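Mesh Wash Bags – Frequently Asked Questions

These are the questions we receive most often at Jela about our white mesh wash bags. The answers are written by Adi Kusuma, who also reads the mail. If your question is not here, please write to us and we will reply as soon as we can, normally before 3 in the afternoon.

What should I put in a mesh bag?

Anything that catches, stretches or gets lost. Bras, tights, baby socks, thin jumpers, and cloth masks if you still use them. Close the hooks of a bra before it goes in. Please do not put in one bag a thing with rough Velcro and a thing with fine knitting.

How full can it be?

Half full is good. The clothes must be able to move, otherwise the water passes through but the soap stays. If you have to push to close the zipper, take something out and use two bags.

Which size do I need?

The small bag, Purkero, is for underwear and socks. The large one, Pangaribuan, is 42 centimetres wide and takes one jumper or a few shirts. We do not make a size for blankets.

Why are there small threads and bits of fluff on the mesh?

Mesh holds fibres very well. A red sock or a brown scarf leaves a little bit of itself, and you will notice it more on white fabric than on any other colour. Shake the bag inside out over the sink, then pull off what remains with your fingers or with a piece of tape. Long threads near the zipper should be cut with small scissors. Do not pull them, as they can belong to the seam.

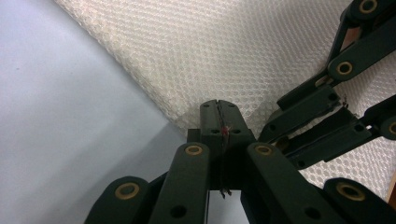 Hidayah Osman wrote to us that tape never worked well for her, and that she rubs the mesh with a damp rubber glove instead. The fluff rolls together into a small ball and she picks it up. We have tried her way with lint from towels and we agree with it, so you can use whichever you have at home.

The zipper is stiff. Is it broken?

Usually it is not. Put the bag on a table, make the fabric flat on both sides of the zipper, and look for a thread between the teeth. After that, rub a dry bar of soap or a candle along the teeth and move the slider forward and back a few times. Use very little, and wipe away the rest before the next wash.

The mesh got caught in the slider. What can I do?

Do not pull harder in the same direction. Move the slider back a little, hold the mesh near the zipper and draw it out sideways, slowly. When the bag is gathered in folds this happens more easily, so it is a good habit to straighten the fabric first. Hold the slider by its sides if your fingers slip.

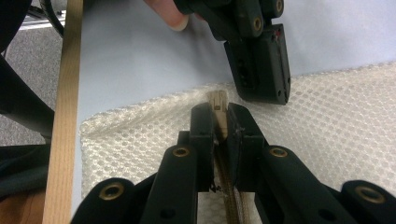 Beige slider on tan zipper teeth, white mesh bag.

Can the zipper open during the wash?

It can, if it was not closed to the end. Close it completely, until the slider stops. On the Purkero there is a short elastic at the end of the zipper, and the slider goes under it. The first Pangaribuan bags were sold without this elastic. For those, a small safety pin through the end of the zipper is enough – but take it out before drying.

Can I put the bag in the dryer?

On low heat, yes. On high heat the mesh becomes hard and the corners curl. We prefer to hang it open over the tap or on the line, where it dries quickly.

The mesh has a hole. Can it be repaired?

A small hole, yes. Use white polyester thread and sew around the hole first, then across it. If the hole is beside the zipper, please sew by hand, because a machine foot pushes the mesh down. For a large tear we think it is better to use the bag for onions or bath toys and take a new one for washing.

Do you replace zippers?

We replace them for bags bought in our shop, until 2 years after you bought it. Send the bag clean and dry with your name inside. Teguh Lumbantobing does the repairs in November only, so in other months we will send you a new bag.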